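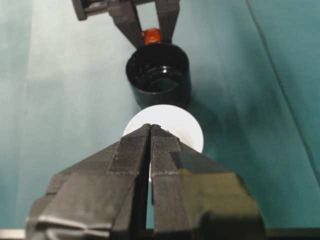
Are they any good for someone who wrestles most weekends and trains in between, a buyer from Drimcombe wanted to know, or are they just for looking nice on the way to the ring? Fair question! I've worn mine on shows since September and they're still my first pair out of the bag.

Canpolat Silcombe Wrestling Boots
£115 a pair
Sizes 4 to 11, no half sizes

I sell a few makes of boot but these are the ones I go on about. They come up high on the shin, there are 14 pairs of eyelets (yes, lacing up takes ages, start early) and the sole is thin enough that you can feel the canvas under you.

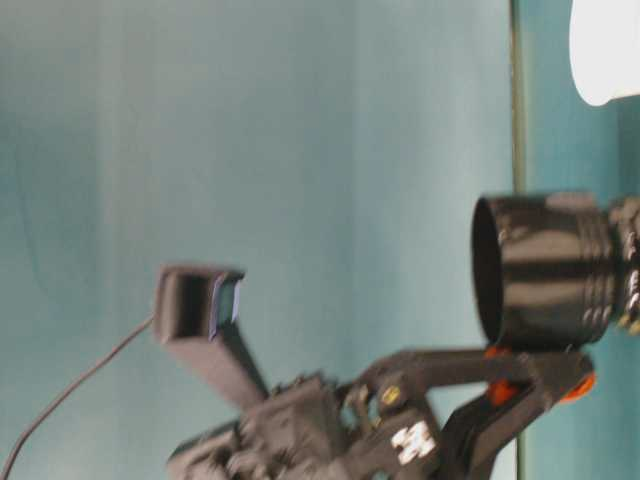
They do run narrow. I'm a 9 in trainers and took a 10 in these, with thick socks, and my toes have been much happier for it. If you're between sizes go up.

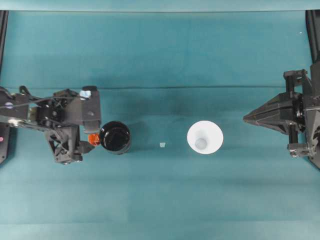 Colours and finish
Red, white or black, matt or patent. Kick pads to match are £74 extra and need ordering with the boots so the shades come out the same.

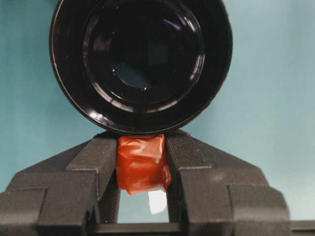 Most people end up with the black patent, me included. It looks great under hall lights and hides scuffs better than the white. Think of the gloss on those round black rims in the photo, with the thin pale highlights along the curves, and you've got the sort of shine I mean. Wipe them with a damp cloth after a show and keep them off the radiator.

Collection from the Ernton shop is free, postage is added at the checkout.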